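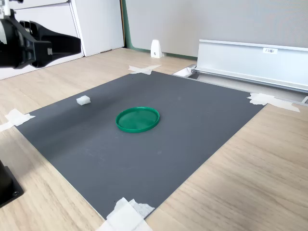

The block-and-lid task, one of the tasks assigned to session participants.

Call for Participants: Robot Demonstration Study
Hulludetti Institute, Flillow Project

The Hulludetti Institute invites adults from the local community to take part in a paid study of how people show a robot a simple task. Participants will guide a robot arm by hand and by remote control. The recorded movements will be used to train the arm to perform the same tasks without a person at the controls. No background in engineering, computing or robotics is required, and applicants who have never operated equipment of this type are especially encouraged to apply.

The study is open to 37 participants. Applications must be received by July 18, 2022.

Purpose of the study

The Flillow Project examines how the quality of a demonstration affects what a robot is able to learn from it. Two people who are asked to move the same object will often do so in different ways. One may approach from the side and the other from above; one may pause before closing the gripper and the other may not. The project aims to collect 4000 demonstrations from a wide range of people so that these differences can be studied in detail.

Earlier recordings were made by project staff only. Staff members know the equipment well and tend to repeat the same habits, which limits the value of their recordings. The present call is intended to correct this.

What participants will do

All sessions take place at a workstation in the Sarpong Building. Each participant attends two sessions. The first is given to hand guiding, in which the participant holds the arm and moves it through the task. The second is given to remote control, in which the participant is seated away from the table and directs the arm with the Castedeck controller.

In the block-and-lid task, the participant directs the gripper to a small white block on a gray mat, closes the fingers on it, lifts it, and sets it down on a round green lid. The starting position of the block is changed between attempts. Other tasks are of similar difficulty and will be explained on arrival. 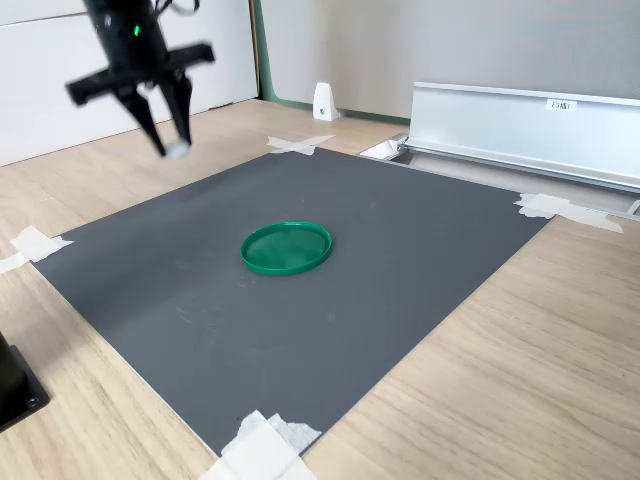 Lucian Surdu asks newcomers to bear in mind that a slow demonstration is as welcome as a quick one, and that most people find the second half of a session much easier than the first. He adds that an attempt in which the block is dropped should be reported to the session leader and then simply repeated; it will be marked in the record and does not count against the participant.

Instruction is provided at the start of each session. Participants practice until they are comfortable with the controls, and no recording begins before the participant has agreed to it. Breaks may be taken at any time between attempts. A member of staff remains in the room throughout and can stop the arm immediately.

During the remote control session, participants work partly from a view of the table and partly from a close view of the gripper fingers. The close view has a curved, wide-angle appearance that takes a little getting used to. Glasses may be worn.

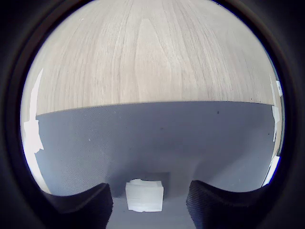 Close view, with the block between the gripper fingers.

Who may apply

Applicants must:

be at least 18 years of age;
be able to follow spoken instructions in English;
be able to sit or stand at a table for the length of a session, with breaks;
have use of at least one hand for operating the controller;
be available for both sessions.

Left-handed applicants are welcome, and the controller can be set up for either hand. Applicants who need a different chair, table height or entrance are asked to say so on the form. Current employees of the Institute and members of their households may not take part.

Payment and time

Each session lasts two hours, including instruction and breaks. Payment is made in full at the end of the second session. A participant who withdraws after the first session will be paid for that session. Parking permits for the Sarpong Building lot are available at the front desk and must be displayed.

Records and privacy

The project records the movements of the arm, the opening and closing of the gripper, and pictures of the table taken during each attempt. Participants' faces and voices are not recorded. Each set of demonstrations is stored under a number, and the list that connects numbers to names is kept separately and destroyed when the study closes in April. Participants may ask to have their demonstrations removed at any time before that list is destroyed. 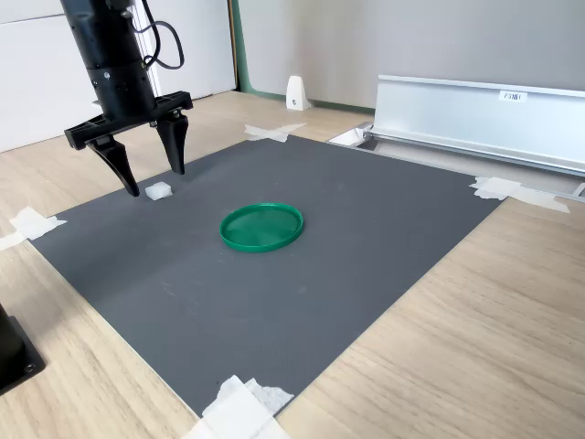 The gripper open above the block.

How to apply

Application forms may be picked up at the front desk of the Sarpong Building or requested by mail from the Flillow Project office, Room 11. The form asks for contact details, preferred hand, times of day when the applicant is available, and any previous experience with remote-controlled equipment, including video games and model aircraft. Previous experience is neither an advantage nor a disadvantage.

Completed forms should be marked "Flillow, Demonstration Study" and addressed to Lucian Surdu. Applicants will be notified in writing whether or not they are selected. Those selected will receive a consent form, which should be read in advance and brought unsigned to the first session. Applicants not selected may ask to be placed on a waiting list.

Closed-toe shoes are required in the workstation area. Long hair must be tied back, and loose bracelets and scarves must be removed before hand guiding begins.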